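Slide 14 — Sorting at the table (2 minutes)

Start with the sequence. Clear the table first, then sort what was on it. Most households in the Forkside group did it the other way round and handled each item twice.

Soft plastics go in the tied bag, not the kerbside bin. A crumpled bag keeps its colour and bulk but weighs almost nothing, so it is always under-reported by mass. Give the two totals: 2147 items logged, 1516 of them packaging.

Cartons — pause on this one. Paperboard beverage cartons are lined. Some councils take them with paper, some do not. Tell people to check the local list, then rinse, open the top and flatten. An upright carton takes the same bin space empty as full.

Cardboard product boxes: flatten, no tape. Skip if running late.

Tablecloth question will come up. Leave it on during sorting, shake it outside, wash after. Stripes make small scraps harder to spot than a plain cloth does. Refer to Jiahui Ren's handout, item 84, for stain times.

Last point before questions: bag and carton are sorted separately even when they leave the table together. Leave the slide up.
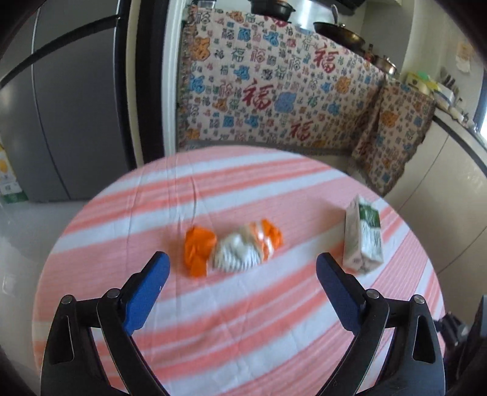 Photo: Jiahui Ren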